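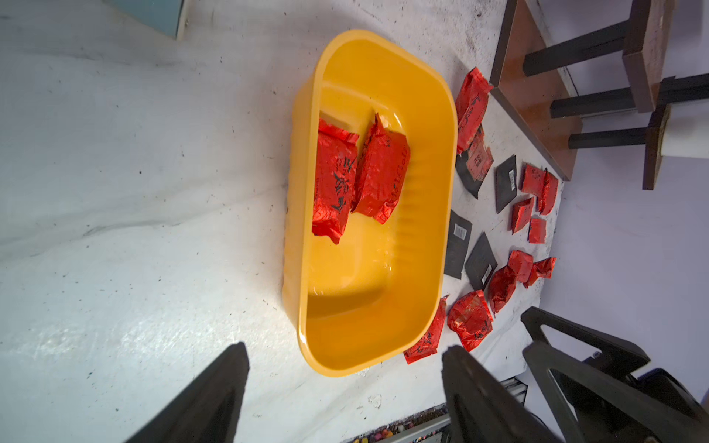

Speaker notes / Session 3: Chores

Good afternoon, Toledo. I was given the slot after lunch, so I'll start with foil.

Red packets and black cards, all over a table. Packets go in the yellow tub, cards stay out. A bored child could do it while watching television. (Pause. Somebody will say their child couldn't.)

Now look at it as a machine has to. The packets are shiny and crumpled, and no two of them lie the same way. One is sitting on top of a card. The cards are flat and black, and a flat thing on a flat table is about the meanest object you can hand to two fingers.

Ask the room: who has a robot vacuum? Who has rescued it from under the couch this month? Keep your hands up if you still call it a labor-saving device.

Our Pirnura bench trials used chores like this one. We logged 606 attempts at single pickups before July, and 71 of those ended with the thing somewhere on the floor. I've had roommates with worse numbers. The one that bothers me is time: the median pickup took 27 seconds. Unpacking groceries at that speed, you'd want to skip the ice cream. 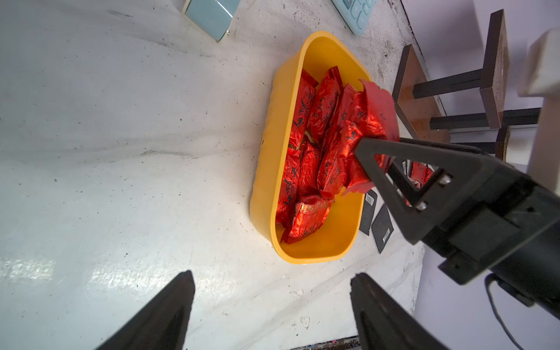 Foil folds when you pinch it. Squeeze the end and the middle goes wherever it likes, and then you have to let go without dragging a neighbor out of the tub. None of this is in the brochure. The Zostine brochure has a wine glass in it. Everybody's brochure has a wine glass.

So, can they do chores yet? On a shop floor, with one tub, one kind of part and a person nearby, I'd say some of them, on a good day. The Tumness packing line runs that way and I'd happily buy a second one. At home, no. My kitchen drawer alone would finish it off.

(If running late, skip the laundry story. If early, tell it slowly.)

Last slide is the cost table. Leave it up during questions. Someone always asks whether it can fold a fitted sheet. Ask them if they can.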